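January, back from Provley. Cold flat, tea, writing this quick before I lose it.

In by half eight. Satish already there with the list. Target for the day 200 good takes of the cup task, cup with toothbrush and paste in it, pick up, move, put down, let go. Sounds like nothing. By ten my forearm was singing. You have to hold the trigger at the same slow squeeze every time or the width trace comes out like a saw, and then it's binned, and then you do it again, and you know it's going to be binned while you're still doing it.

Mamta wants us gripping low. Base of the cup, never the rim. Last month's lot were all rim and the policy learnt to go for rims and nothing else, so anything without a decent rim it just sort of pawed at. So low it is. Means getting your wrist right down by the table, and you lose sight of half of what you're doing, and you have to trust the feel of it.
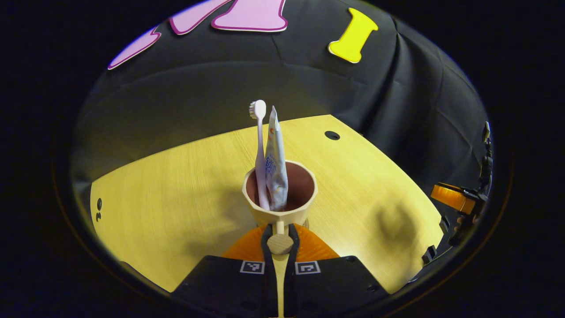

p. 188

New page, last one was full. Must buy another notebook, this is the third since Jelel.

Where was I. Low grips. Fine once you get the angle. The thing I kept doing wrong was the start: you're meant to begin each take with the fingers open and a clear second of stillness, and I kept drifting in before the second was up. Kamlesh checks the starts and he is merciless. Sent back a whole batch before lunch. Fair enough, he was right, I looked at them and I was off like a greyhound every time.

Also the approach. We'd all got into the habit of coming in from the right. Same swoop, same height. Satish plotted the paths over lunch and it looked like one fat rope. A model trained on that will do the rope and if the cup's a hand's width out, goodnight. So afternoon rule: vary it. High, low, slow, slower, from the left, from a silly angle so long as you could imagine an arm managing it. And move the cup between takes, properly move it, don't just nudge it.

I liked the afternoon better. Bit more thought in it. You start playing, nearly. Then you catch yourself making patterns out of the varying, left right left right, and that's no good either. Started rolling a dice for it. Satish laughed but then he asked to borrow the dice.

Two-person takes after that. One gripper each, one holds the cup steady at the bottom and the other goes in for what's in it. Much harder. You can't talk becuase you get into a rhythm of "now" and "ok" and a robot won't have that, so it's all watching the other one's fingers. I went in too early, Satish closed too late, we clacked together twice. Paper cup is worse than plastic for this, you feel it give. A few takes thrown out for squashing. Kept a few squashed ones in a separate folder marked recoveries, where one of us eased off and tried again. I think those are worth more than the clean ones, argued it at tea, got nowhere much. 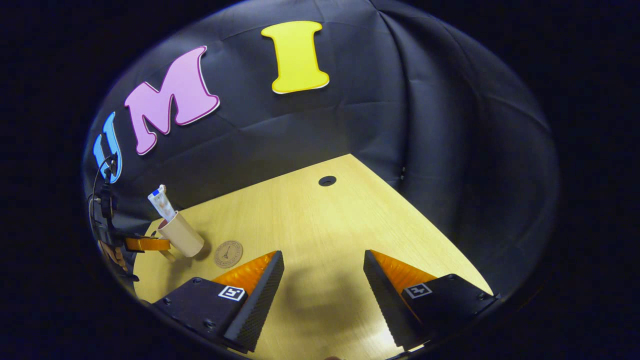
Kwabena had his own view on the recoveries, shouted from the other desk: keep them by all means but label them, because if a slip and a fix go in with the clean ones the thing will learn to slip first so it can have the fun of fixing. Mamta said that was rubbish. Then she went quiet and said label them.

So I spent the last hour labelling. Slip, squash, late close, early close. Had a fifth one called "dither" but Kamlesh made me take it out, says a dither is whatever you had for lunch that day. Shame. I know a dither when I do one.

Final tally 149 accepted. Not 200. Satish says 149 varied beats 200 of the rope and I'd like to beleive him, though the sheet going to Solanki only has a column for the number. 4 more sessions booked this month. Someone from Garkerura is coming to sit in on one, Eyvindur Baldursdóttir, has done cloth folding with two hands and apparently got through more than double our rate. Want to ask how you stop your thumb going numb.

For tomorrow:
tape for my wrist
dice (get back off Satish)
ask Mamta if still starts can be shorter, half a second maybe
spare battery, mine was on its last legs by four
check the clocks on both grippers match before we begin, lost a run to that, didn't notice for ages, both halves fine but sliding past each other

Thumb hurts. Tea's gone cold. Dreamt last night I was picking up the kettle at exactly the right speed and Kamlesh sent it back. Bed.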